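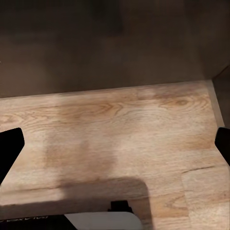
How often should the arm and its gripper be checked when several people use the same workshop?
Before each session, by the person who will run it, and one more time after any change of fingers, cable or program. The list takes less time than one failed run.

Fendemholm shared workshop, arm build "Brandimska"
Checked by: Kalliopi Živković
Second check: Amra Hodžić
Date: 2022-10-18
Log entry: 3719

1. Base bolts tight, no movement by hand. OK
Comment: The paint marks on the bolt heads are still in line.

2. Emergency stop cuts power to all joints. OK
Comment: Tested with the arm raised and with the arm low. In the low position it sinks a little after the stop, so please keep the hand out from under it.

3. Gripper fingers sit firm and close evenly. OK, WITH REMARK
Comment: Left screw was loose by a quarter turn. I tightened it, but the same remark is written in August. Amra, can we use thread lock?

4. Speed limit set to 50 mm per second for first run. OK
Comment: It was left at 260 from the previous user. Please set it back when you finish.

5. Wooden surface free before homing. OK
Comment: Nothing is lying on the boards. Take out your parts and also your tape.

6. Gripper keeps distance from back wall and side panel. NOT OK
Comment: At the far right position the program leaves too small distance for the wrist to turn. Do not run the Saltanau program until the limit is changed. The simulated run is permitted.

7. Cable along the arm, no sharp bend. OK
Comment: Frei clips are holding well. One spare is in the drawer.

8. Camera image compared with the simulation. OPEN
Comment: The shadow of the hand on the wood confuses the detection. I would try a second light before we change the code.

9. Gripper force limited to 50 percent. OK

Added by Amra: Item 3, agreed, I will bring thread lock. Item 6, I will change the limit and then we repeat items 2 and 6 together. Until then the key stays in the office.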